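We use cookies to remember your gallery settings. Accept | Decline

Kitura Tabletop Layouts: Cups and Cans

This gallery covers the cup-and-can layouts from the Kitura tabletop series, started in April. Layouts are numbered in the order they were set. Cup colors follow the Carretero list, where gray is code 44 and yellow-green is code 110. Tape marks stay on the surface between layouts and are not renumbered when a layout is dropped.

Layout 13: two cups, two cans

Cups upright near the back edge of the table, side by side with a small gap. Both are tapered paper cups of the same size with white rolled rims. Gray is on the left, yellow-green on the right.
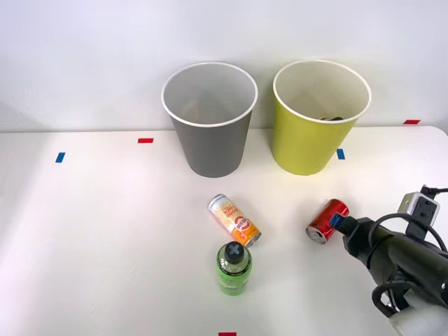
Notes on layout 13

Cans on their sides in front of the cups: a tall slim can, mostly white and orange, and a shorter standard can in glossy red. The gray cup is empty. The yellow-green cup holds one small dark item, logged as "insert, dark."

Tape: two blue, three red. One blue strip is set diagonally near the left side, the other close to the base of the yellow-green cup.

Reading the layout sheets

Left and right are given as seen from the front of the table. Can direction is taken from the top end. For the slim can, the top points to the lower right; for the red can, to the lower left. Sheets are filed under Desier 531 and use the Jemero short form for container types.

Page updated 2020-06-04

Contact | Copyright Kitura | Back to top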